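Drive swap task: arm stalls partway into the bay
Posted in April by Nesrin Işık
Last updated: 4:40 pm
Reading time: 2 min

Okay, opening this one because I've lost two club afternoons to it and I'd like somebody at Flollemstead to check my thinking before the Skála round. Zina (our arm, for anyone new on the list) picks up the drive in its blue carrier fine, gets to the gray enclosure fine, starts the push, and then stops with a force fault. The carrier is left sticking out and I have to clear it by hand.

What I tried first: re-homed the arm, re-taught the approach point, slowed the last move to 5 mm per second. Same fault, 14 tries out of 21. The ones that worked were all right after a re-home, so I figured the wrist was drifting, and I spent ages on that — wrong tree, I think now.

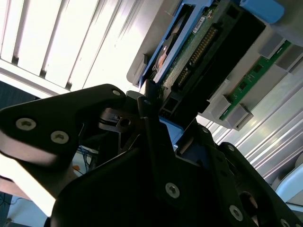
Can we just raise the force limit for the push?
Please don't, the limit is there to save the connector, and the judges check it at sign-in anyway.

Next thing I did was take the arm out of it completely. I slid the carrier in with my fingers and it went home with hardly any effort, so the bay is okay and the carrier is okay. Then I had Zina do it again with logging on, and the sideways force starts climbing well before the connectors could be touching. So it's going in a little crooked and rubbing on the way. Hadano's old script from last season squares the wrist up at the pick, but it never checks again at the bay! I'd copied that part over without reading it (sorry, all).

Changed so far: added a second square-up right before the push, plus a tiny back-off and retry if the side force gets too high. Ran it 7 times before I had to pack up and got no faults, though I'd re-homed first, so I don't trust that yet.

Still open. If you're in the lab before me tomorrow, run it cold with no re-home and paste the log under this. The new script is in the shared folder, and please leave the old one where it is.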